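The Year I Tried to Learn Dutch

2018-05-27

I have been learning Dutch for a little over a year now, and I can report that I am able to buy a cauliflower. I can't buy it well. There is a question the woman at the register asks after the price, and I have never once understood it, so I say "nee, dank u" and hope I haven't turned down something nice.

It started in March of last year, when my wife's aunt, Mirjam Verbruggen, invited us to stay for two weeks the following spring. Mirjam speaks better English than I do. Her whole street speaks better English than I do. This should have settled the matter, but I am from Ohio and was raised to bring something when invited to a person's house, and I decided to bring verbs.

I began with an app called Nutier, which has a cheerful green badge system and a strange idea of what people need to say. By the end of the first month I could state that the turtle was reading a newspaper. I could put this in the past tense. I could not ask where the bathroom was, a topic Nutier apparently saves for advanced students with strong bladders.

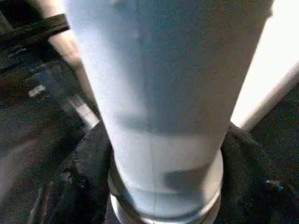
The app also counts your days. I had a streak of 200 before I lost it to a stomach bug, and I minded that more than the stomach bug. My wife pointed out that I still knew all the same words. True, but now I knew them without a badge.

After that I went to paper. I bought a used grammar from the forties with a chapter on addressing one's notary, and a box of flash cards, 1,410 of them, from a company called Kakov. The cards are fine. They are sorted by how common the word is, so the first hundred are all things like "of" and "but" and "already," and for several weeks I could connect sentences beautifully without having anything to put in them.

Then came the word order. English puts the verb where you'd expect it and gets on with its day. Dutch will hold on to a verb until the end of the sentence, then hand you two or three of them in a pile. I'd start out bravely, get through the when and the where and the with whom, and arrive at the end like a man at the airport patting his pockets. I made a chart. The chart needed a second chart.

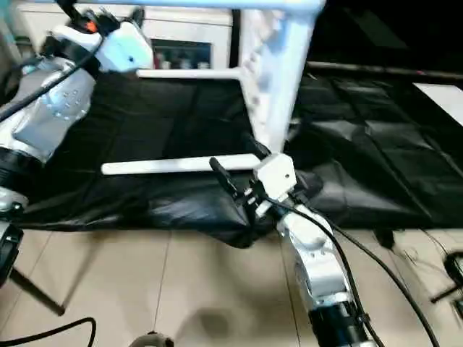 In the fall I found a conversation group that met in the back of the Vadulitz bakery, 7 of us on a good night. Karlijn Boersma ran it. She had one rule, no English until the coffee was gone, and I have never in my life drunk coffee so fast. Dwayne Kowalczyk had been coming for four years and knew every word for weather. Get him off the weather and he'd steer you right back onto it. By Christmas I could discuss drizzle at three levels of seriousness, and I'll say this for Dwayne — when we finally got to Mirjam's, it was the only vocabulary I used every single day.

As for the visit itself, I had prepared a short speech of thanks for the first dinner. I had practiced it on the plane, mostly under my breath. I stood up, I thanked everyone for the warm welcome, and I told them, according to my wife, that I had been very delicious. There was a pause. Mirjam passed me the potatoes.

I wrote about the speech here the week we got back, and the comments were kinder than I deserved. 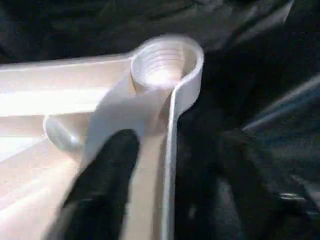
Lies Maes wrote that I should stop apologizing and start mumbling, because half of the small words get swallowed anyway and a beginner who pronounces all of them sounds like a train announcement. Her other advice was to answer in Dutch when people switch to English on you, and to keep doing it until one of you gives up.

I tried this at a Dutch grocery two towns over. The man behind the cheese gave up first, but I think his shift was ending.

So I'm on to year two. I've signed up with Karlijn again, and I've put the notary book somewhere I won't see it. I still don't know what the woman at the register was asking. Mirjam thinks it was whether I wanted the receipt. My wife thinks it was stamps.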